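Letting agent software – desktop or hosted?
Lettings and Sales board, page 3

plustitz_lets
We manage 120 flats and have run Selex on an office desktop for years. The renewal comes up in April and the rep wants us on the hosted version. Has anyone moved over? Mainly worried about tenancy records and deposit dates.

Ximeng Deng
Moved last year. Deposit dates came across fine, inspection notes did not. We retyped them over several evenings. I would still do it again. 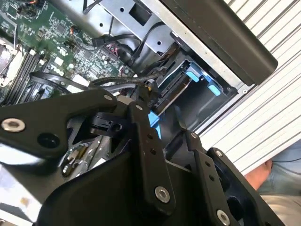

T Dijkstra
Renewals are the part I'd look at first. Hosted Selex sends the reminder 20 days before the end of the term and you can't change it, which is too late for our landlords. On the desktop version you set your own. People tell me a desktop is a risk, but once the case is open it's only bolts and boards, and a local shop can deal with that. I can't get a screwdriver to somebody else's server.

Ximeng Deng
Disagree. A shop can swap a part, it can't bring back your rent ledger if the backup was never checked. And you can change the reminder – it's under branch settings, not user settings.

T Dijkstra
Not on our plan it isn't. I asked support twice.

plustitz_lets
Thanks both. Which plan are you each on? We were quoted 1384 a year for the middle one.

Ximeng Deng
Middle one, same as your quote. Ask them to show you the reminder page before you sign.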